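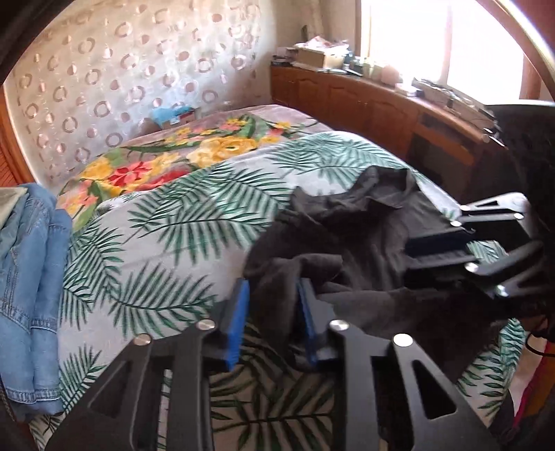 Does 80% on garment folding mean anything when every demo comes from one bed?

Niilo Kokkonen
I've been reading the Skurnum write-up on folding clothes with hand-held grippers. They trained on 291 demonstrations and report 80% success for the policy on a two-armed robot. The method section says "varied home settings" and then never lists them. The clips I've gone through all have the same palm-leaf bedding and a dark garment on top. Am I being unfair, or is that a rather thin basis for a claim about homes in general?

Lorenz Wallner
Not unfair. Patterned bedding under dark cloth gives plenty of contrast, so the edge of the garment is easier to find than it would be on a plain dark sheet. I'd want to know how many beds were held out for testing. I'd also want their definition of success — "folded" by whose eye? We tried Pever's version of this on 42 shirts and the score moved a lot depending on who was marking.
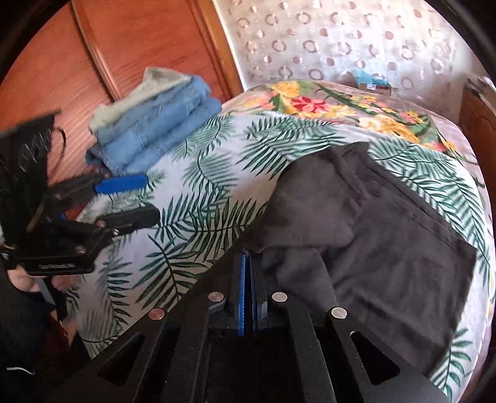
Dark cloth on the palm-print bedding, blue finger pads close together.

Fanni Kozma
you can just use more data, it sorts itself out

Anikó Oláh
More data from the same room won't sort it out, Fanni. Niilo, look in the appendix for the split. If they divided by episode, the test set shares its bedding, wallpaper and window light with training, and the 80% is mostly a score for that room. If they divided by home, I'd take it more seriously, though I'd still ask for the failures. The version I downloaded has no split at all — I wrote to them in September and haven't had a reply.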